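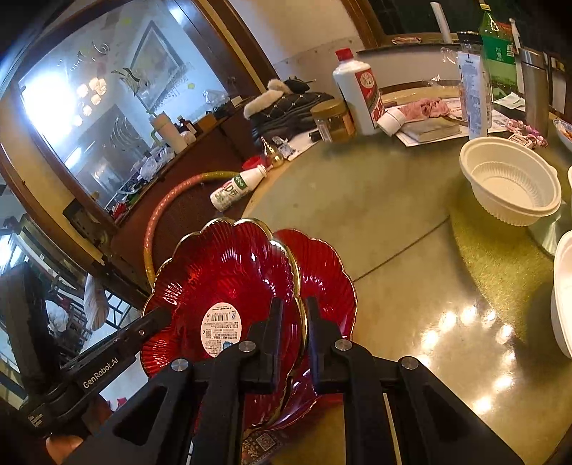 Two weeks into comparing hand-held grippers for our tabletop set, and thin, shiny dishes are still the hardest thing on the list. Fellier lent us their soft pads in the spring and I've been switching between those and the stock jaws since. A glossy red plate with a gold rim gives you one thin edge to close on, and the highlights on it are bright enough to bother the camera.

Numbers so far: 2,829 grasps logged across both sets of pads. I tag each one by hand at the end of the day, so the count is good but the notes get short after dinner.

Stock jaws close faster. Soft pads slip less on glass and glazed bowls, and they wear out. The first pair had a visible groove after 43 plate lifts.

Camera settings: I stayed at 60 frames per second and dropped the exposure 2 stops. Rims come out cleaner. Dark objects come out worse, so bottles with dark caps need a second pass.

Asuka Chiba asked if I'd tried the Lultenus controller with this. Yes, for one afternoon. The trigger curve is smoother near full close — good for rims, no real difference on bottles.

I leave the tables cluttered on purpose. A gripper that does well on a bare bench can clip everything next to the target once there are jars and bowls in the way. Wide linkages are the problem there, more than the fingertips.

Next up is the Kikuchi wrist mount, which moves the camera a little higher. Pads stay the same for that run so I'm only changing one thing.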